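Chapter 5
The Bedroom: Beds, Linen and Loose Cloths

From Housekeeping Practice, a first-year course. Chapter text by Marietjie Mkhize, exercises by Kirsty Greenwood.

Before you start
Read Chapter 4 again, at least the part on sorting. You will need a made bed to work on, a basket or tray, two or three loose white cloths. Old pillowcases will do. Classes at Urlow use the practice rooms on the second floor, sign the key out first.

What this chapter covers
Bed parts and their names. Order of work in a bedroom. Picking up and sorting loose linen. Smoothing a duvet without remaking the whole bed. Laundering comes later, in Chapter 7, so leave stains alone for now apart from noting them down.

Words to know
Duvet: the thick top cover, filled.
Duvet cover: the washable bag it goes in. People say "duvet" for both. On a linen slip, don't.
Side panel: the fabric running around the edge of the mattress.
Base: whatever the mattress sits on. Slats, box, platform.
Loose linen: any cloth in the room that isn't on the bed or on a rail. Towels, napkins, spare cases, face cloths.

5.1 Order of work

Curtains, then window. Then loose items, then the bed, then surfaces, then floor. Floor is always last. Students want to do the bed first because it's the biggest thing in the room and looks like progress, and then they drop an armful of towels on it and have to smooth it all over again. Loose items first.

Walk the room once with your hands empty. Look at the bed, under the bed, the back of the door, the chair. There is always a chair. Nandi Nkuna, who ran the linen room at Batomcombe for years, made new staff stand in the doorway before they touched anything. Sounds fussy but it saved a lot of double trips.

Bring your basket with you. Set it on the floor near the side you are working on, close enough to reach, far enough out that you don't kick it. Never on the bed, the bottom of a basket has been on every floor in the building.

Hands clean and dry before any white linen. Rings off. Reach down onto the cloth from above and take hold of it well in from the edge, a good handful, not a pinch at the hem.
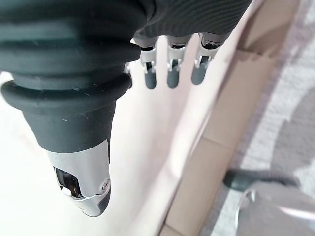
5.2 Picking up from the bed

A cloth left on the bed is easy enough in the middle. At the side it's more trouble. It slips down between the mattress and the wall, or drops onto the base and stays there until someone moves the bed in December.

Method:

Stand square to the side of the bed. Bend your knees, dont hang over from the waist.
Lay one hand flat on the cloth so it can't slide.
Gather it toward your palm.
Lift straight up. Dragging it across pulls the duvet along with it, and then you have two jobs.
Look at it. Mark, tear, damp patch? Note it.
Into the basket, or over your arm if it is going back on a shelf.

White on white is the one to watch. A white cloth on a white duvet vanishes, specially in evening light. Against a tan or beige side panel you'll see it right away. Run your palm across the top of the duvet before you call the bed clear. You feel a fold sooner than you see it.

If the cloth is crumpled, leave the folding until the room is picked up. Fold everything together at a table. Folding on the bed is slow and gets you crooked corners.

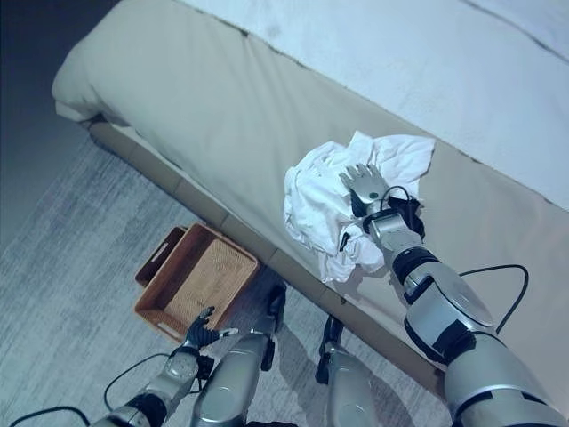 5.3 The basket

Woven or plastic, either is fine. Woven ones look better in a guest room and catch on knitted things, so line them with a clean pillowcase if you're carrying knits. Shallow trays are good for folded linen and poor for a full strip of the bed. Don't pile above the rim.

One basket for clean, another for used. The Magagula guest house tags the handles, green and red, and Kgomotso Khumalo has them retagged every term as the tags fall off. Any system will do if everyone in the buidling knows it.

5.4 Smoothing the duvet

Top edge first, both corners, then down the sides. Seams should run straight along the bed. If a seam is lying at a slant to the mattress edge the filling has probably turned inside the cover, so take hold of two corners and shake it out. Full remaking is in 5.6.

Practice 5A
Work in pairs. One person leaves three cloths on and near the bed, the other clears them in the order given in 5.1. Swap. Write down anything that had to be done twice and at what step.

Practice 5B
Fill in the linen slip at the back of the book for your own bedroom at home. Use the words from the list.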